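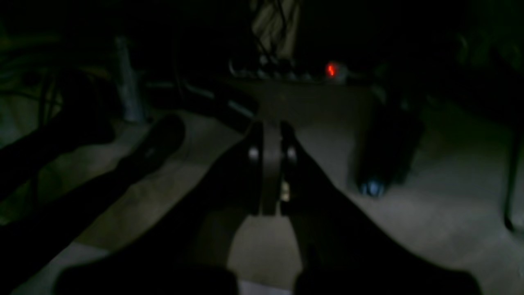 Wrist cam, lights off, default exposure. Red dot at the top is the power strip.

plollon_fan
Got the low-light branch of my grasp planner running on Sunday and I'm thrilled with it! The fingers are nearly black against the carpet, so I mask them with a rendered silhouette from the joint angles, then run the floor segmentation on what's left. 482 frames in my dark set so far, and the mask holds on all but 67 of them.

Iqra Ghauri
Lovely stuff. What happens where the right finger fades into its own shadow? My mask always leaks down in that corner.

plollon_fan
Same! Most of the 67 are exactly that. I grow the mask by a few pixels on the shadow side, which is crude but it does help.

holub77
I'd bin the mask and fix the exposure. You're asking the planner to cope with data the camera never gave it. Longer shutter, slower arm, done.

plollon_fan
Tried it – with the arm moving I got smear all over the depth estimate. Slowing down enough to cure that made every pick painfully long.

Iqra Ghauri
I'm with holub77 on exposure, though I'd keep the mask as well. Those two bolts either side of the bracket are catching the light nicely. Could you track them as a check on the camera mount? If they drift from where the model puts them, your calibration has slipped.

plollon_fan
Oh, that's a brilliant idea. Two fixed points in every frame and I've been throwing them away!

holub77
Two points won't give you a full pose.

Iqra Ghauri
No, but plenty for an alarm. Mine trips after 168 bad frames in a row, and it's one line in the config.

plollon_fan
Writing it tonight. I'll push the branch once the dark set gets to 1,000, and holub77 can run his long shutter against it.

holub77
Fine, but I'm choosing the arm speed.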